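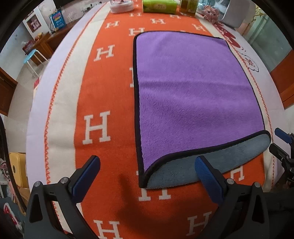

Paño violeta sobre el camino de mesa naranja, con el borde cercano doblado hacia arriba.

El detector de esquinas confunde el estampado con el borde del paño

Nighat Paracha
Nivel: principiante – Foro: Percepción y control

Buenas tardes a todos. Pido disculpas por mi español, no es mi primera lengua.

Estoy escribiendo el módulo de percepción para el doblado de paños con dos pinzas. El paño es de felpa, violeta por la cara superior y gris azulado por debajo, con un ribete negro. Cuando está plano sobre el mantel liso, mi detector encuentra las cuatro esquinas casi siempre. Cuando está sobre el camino de mesa naranja, que tiene letras H de color crema, los resultados son muy malos.

Lo que hago ahora es lo siguiente: corrijo la distorsión de la lente, convierto a escala de grises, aplico Canny y después busco líneas con Hough. Las letras dan muchas líneas rectas y muchas esquinas de noventa grados, y el detector las prefiere a las esquinas del paño, que son redondeadas. También me pasa que, cuando un borde está doblado, el planificador toma la línea del pliegue por el contorno exterior y propone un agarre en mitad de la tela.

He probado a subir los umbrales, pero entonces pierdo el ribete en el lado donde se ve más delgado. Tengo 200 imágenes etiquetadas a mano. ¿Es suficiente para entrenar algo, o debo seguir con el método clásico? El planificador es Eltix, en la configuración que viene por defecto.

Gracias por su tiempo.

Atif Awan
Usa otro mantel.

Brahim Zerouali
Hola, Nighat. Yo no empezaría por los bordes. En escala de grises has tirado la información que más te ayuda: el violeta y el naranja están lejos uno de otro en el tono, y el crema de las letras tiene saturación baja. Pasa la imagen a HSV o a Lab, segmenta primero el violeta y el gris azulado como dos clases distintas, y busca el ribete negro solamente en una banda de 15 píxeles alrededor de la máscara. Las letras que quedan lejos del paño ya no participan.

Tres cosas que debes vigilar:

Las almohadillas de los dedos son azules y en tu imagen una de ellas se superpone al reverso del paño. Con un umbral de color simple se van a unir las dos regiones. La posición de las pinzas la conoces por la cinemática, entonces proyecta una máscara de los dedos y quítala antes de segmentar. Dilátala un poco.

La sombra entre los dedos es oscura y se alarga hacia la esquina cercana. Puede pasar por ribete. A mí me sirvió exigir que un píxel de ribete tenga tela a un lado.

Para el pliegue: si ves la clase «reverso» pegada a la clase «cara», el límite entre las dos no es contorno exterior. Márcalo con otra etiqueta y no dejes que el planificador genere agarres allí.

Con 200 imágenes se puede ajustar una red pequeña ya preentrenada, sobre todo si cambias el fondo de forma artificial. Yo llegué hasta 500 y la mejora fue poca – lo que más ayudó fue añadir ejemplos con pliegues.

Nighat Paracha
Muchas gracias, Brahim. He cambiado a Lab y las letras ya no molestan. La máscara de los dedos todavía llega tarde respecto a la imagen y deja una franja azul cuando la pinza se mueve rápido.

Kipchumba Mushi
Eso es de sincronización. Comprueba que interpolas la pose con la marca de tiempo de la captura y no con la de llegada del mensaje. Yo tenía un retraso de 16 ms y se notaba igual que lo cuentas.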